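Home | Journal | Current Issue | Archive | For Authors
Print this article | E-mail this article
Reading time: 3 minutes

4. What shoppers remembered about plain packaging

4.1 Setting and participants

We turn now to the part of the study that we enjoyed the most, and that gave us the most trouble. The Hornwood store agreed to let us talk with its customers as they left the checkout, and over the course of October we collected 2,098 short interviews there. A smaller set of 500 came from the Birnwood store, where the aisles are narrower and people were, to our delight, a good deal more willing to stop and chat. Each shopper was asked to name any package they could recall from the seasonal shelf, then to tell us, in their own words, what it looked like and what they thought it cost.

We had expected that boxes with a great deal of printing on them would be easier to bring to mind. That is what most store managers told us when we began, and it is the advice that still gets passed along in the trade. Our own earlier work with the Rajput gift line had leaned the same way – though that was a small study, and we said so then.

4.2 Color and recall

The answers were more mixed than we had hoped. Shoppers who could name a package at all tended to start with its color, often well before they got to the brand or to what was inside. A good many never reached the brand. One woman told us very cheerfully that she had bought "the yellow one" for three years running and had no idea who made it. We heard some version of this often enough that we went back and added a separate code for color-only recall, and the whole Birnwood set had to be read through again from the start.
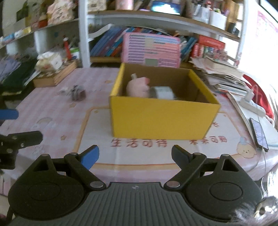
Figure 3. Open cardboard box with a plain yellow front panel; a light pink plush toy is inside, at the left.

Color-only recall was the main response for 128 of the Birnwood shoppers, and of these, 74 gave a price that was higher than the one on the shelf. We would not want to make too much of this. People who are fond of a product may simply be generous when they guess what it costs, and we had no good way to pull the two things apart. Still, the pattern held when we set aside the shoppers who had bought the product before, and we think it deserves a closer look from someone with a larger sample and more patience than we had left by the end of the month.

4.3 The Brakatier comparison

The Brakatier range gave us a useful check, as it is sold in both stores under two designs, one busy and one nearly bare. Shoppers described the busy design at greater length, but their descriptions wandered, and details from neighboring products crept in – a ribbon here, a slogan there. Descriptions of the bare design were short and mostly right. Whether short and right is worth more to a seller than long and muddled is a question we take up in Section 5, together with the matter of shelf height, which we were not able to hold steady between the two stores.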